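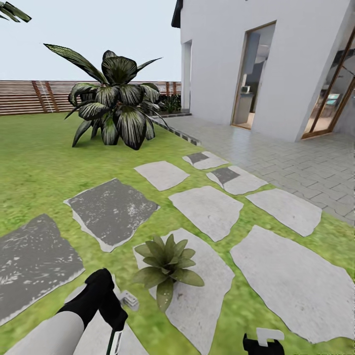 Slide 2: Garden sim, both arms over the stepping stones

Start with the lawn. Let people admire the house. It is the nicest property our budget will ever reach.

This is the Plosach cell, simulated half. Same two arms as the one at Dalbridge, better landscaping.

Upkeep, in order: reload the gripper offsets, home left, home right, then check the small plant on the long pale stone. If it has sunk into the rock, the collision mesh is stale. Rebuild it. Takes roughly 13 minutes. Get coffee.

Mention October. We ran 157 resets on old offsets and blamed the plant.

PAUSE for the laugh. If none, move on.

Left gripper gets recalibrated every 36 hours of sim time. Right one whenever Traralon complains.

Next slide: the log.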